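Plalutent Wide-Mouth Jar Opener: a long look after one winter of use

Posted 22 Apr 2025 by Elikem Issahaku

My hands have been getting stiffer for a few years now, and by last December I was asking the neighbor to open my jelly. 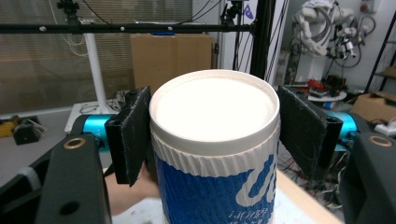
So when my brother-in-law Spyros mailed me a Plalutent opener for the holidays I was grateful and also a tiny bit insulted, if you know what I mean. It sat in its box for two weeks. Then came a jar of pickled beets that would not budge, and I gave in.

The Plalutent is the under-cabinet kind, a steel V with little teeth that you screw up under the shelf. You push the lid into the V until it bites, then turn the jar with both hands. That last part is what sold me – I'd only ever owned the rubber cone sort, where one hand does all the squeezing. The beets opened on the first try and I may have cheered!

Putting it up took longer than I'd like. The screws that come with it are too short for my old cabinets (we have the thick Pleston ones that came with the house), and I had to drive over to Alhassan Hardware for longer ones. The instructions are one folded sheet with drawings the size of a postage stamp. Drill pilot holes, please. I didn't on the first one and split a bit of trim.

It does beautifully with metal lids, anything from baby food up to the big pickle jars. Plastic lids are another story. The teeth chew them up, and the lid on my vitamins looks like the dog got it. For those I still go back to my Rodesero strap wrench, a homely thing but gentle, and it lives in the drawer next to the can opener.

Cleaning is just a damp cloth, although honey does get up in the narrow end of the V and you'll want an old toothbrush for that. Mind your knuckles while you're under there.

I'd give it four stars out of five, with one off for those screws. If you rent, or can't drill into your cabinets, get the strap wrench instead.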